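Nestent Twin Lead-Along Kit: two months on my bench

I put off writing this one because I kept changing my mind about it. The Nestent Twin is a two-arm teaching kit, meaning you get a pair of follower arms that do the work and a pair of smaller leader arms that you hold and move yourself. You squeeze the leader, the follower squeezes. You record yourself doing a job a bunch of times, train on it overnight, and hope. I've used the single-arm version from Zimard for a while, so a lot of what follows is me comparing the two, sorry in advance if you've never touched the Zimard.

Price first, everybody asks. I paid 1,757 dollars with the spare cable set, and shipping was on top of that. It came in May in one very heavy box. The rail goes together with hex bolts and the kit's own hex key is junk, so use yours.

Setup took me an evening and a half. The evening was the arms. The half was the right leader, which had its wrist zero off by enough that the follower always ended up leaning a little to the outside. I emailed support and got Ignacio Nieto, who sent me a calibration file and a very patient explanation of which pose to hold it in while loading. Fixed it first try! I've had much worse service from companies charging a lot more.

So, what's it like to drive? Lovely, mostly. The leaders are light and they don't fight you, and there's a bit of spring in the trigger so you can feel how far you've closed. After about ten minutes I'd stopped looking at my hands. What I miss is any sense of the follower touching something. On the Zimard you get a faint buzz when the motor load goes up (crude, but it helps), and on the Nestent you get nothing at all, so you learn to watch the fingers like a hawk. I crushed a paper cup and bent a perfectly good ruler before I got the habit.

My main test job has been putting hand tools away in a bin. It's a nice one for this kit because every tool wants a different grip, and with the bin off to the left you get to decide whether the right arm reaches across or hands over to the left one in the middle. I went with the handover and regretted it for a week.
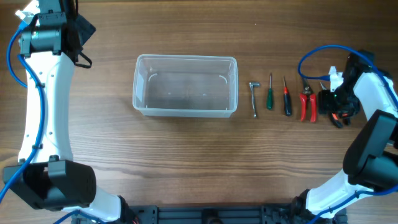

Tools in a row, bin on the left, right arm down by the pliers.

The screwdrivers are easy. Fat handles, grab them anywhere, done. The socket wrench is the one that made me swear, since the handle is thin and if you come in a hair too high the fingers close over the top of it. I ended up tilting the leader more than feels natural and going in slow. Pliers are fine as long as you take one grip and don't try to be clever and pinch both.

I recorded 217 runs of this before I trained anything, which was too many, because the early ones were sloppy and I ended up tossing them. If you're new, do a small batch, train, see what it gets wrong, and then record more of that. The Rácz recorder software that comes with the kit makes it easy to flag a bad run with the foot pedal while you're still sitting there. Use the pedal! I didn't know it did that until I read the manual properly, at which point I'd already gone back through everything by hand.

Rácz is good software with one maddening habit. It saves when you release both triggers at once, and if you let go of them a little apart it sometimes decides you're still going. I've got one clip where the tools are all put away and then you get a long stretch of me eating a sandwich with the arms twitching. There's a setting to change the save to a key press. Change it.

Little gripes. The cables are clipped along the outside of the arms and they loop out pretty wide, so give yourself more elbow room than the drawing in the manual says. The motors get warm over a long session and I start seeing a slight sag in the shoulder, so I stop for coffee and come back. The finger pads wear and I'm on my 2nd set already. And the clamps are made for a thinner table than mine, so I had to plane down a strip underneath to get them on.

I also tried it at Dilludcombe, the shared workshop I go to, where other people had a turn. Folks who play video games were good at it right away. I was a little annoyed by how good.

Would I buy it again? Yeah, I would, for two-handed jobs. If you only need one arm the Zimard is smaller and that buzz in the trigger is worth having. If Nestent ever puts some feedback in the leaders I'll be first in line, and I've told Ignacio so more than once.

Four stars. I'd have gone higher with a decent hex key in the box.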